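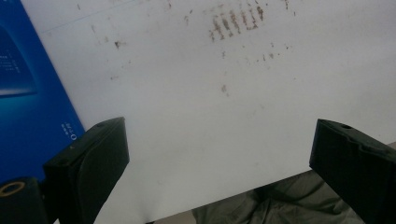 4. Cleaning and resealing the worktop

This section covers routine care of Fendex coated worktops and panels in white and light gray. For oiled wood tops, go to section 6.

What you need

Fendex surface cleaner, or a mild dish soap
Two soft cloths and a white nylon pad (no green or brown pads)
Baking soda
Fendex sealer, 300 ml bottle
Masking tape and rubber gloves

4.1 Daily cleaning

1. Brush off crumbs and grit with a dry cloth. Grit dragged under a wet cloth leaves fine scratches.
2. Wipe the surface with warm water and a few drops of soap.
3. Rinse the cloth and wipe again.
4. Dry with the second cloth. Do not let the surface air-dry if you have hard water.

4.2 Dried-on marks

1. Lay a wet cloth over the mark and leave it for 15 minutes.
2. Lift the cloth and wipe toward the center of the mark.
3. If color remains, mix baking soda with water to a thick paste. Spread it on the mark with a finger.
4. Wait until the paste starts to dry at the edges, then rub lightly with the white pad.
5. Rinse twice. Paste left in the joints turns hard and is difficult to get out later.

Note: Coffee, tea and rust marks may need a second round. Wait until the next day before repeating.

Caution: Do not use chlorine bleach, oven cleaner or acetone. These dull the coating, and the dull patch can't be polished out.

Caution: Do not scrape with a metal blade. A plastic card held flat is safe on all Fendex tops made after March 2019. On older tops, use the wet cloth only.

4.3 Resealing

Reseal once a year, or sooner if water no longer beads on the surface. One bottle covers a standard top with two coats.

1. Clean the surface as in 4.1 and leave it to dry overnight.
2. Tape off the wall edge and the sink rim.
3. Shake the bottle and pour a line of sealer along the back edge.
4. Spread it forward in long, overlapping strokes. Work in one direction.
5. Remove any excess after 14 minutes. Past that point the sealer gets tacky and will streak.
6. Apply the second coat after four hours.
7. Pull the tape while the second coat is still soft.

Keep the room aired. The top can be used lightly the next day — put nothing hot on it for a week.

4.4 Replacement parts

Edge strips and end caps are sold by length. Quote the number on the underside of the top, near the left bracket. The sealer is part 149.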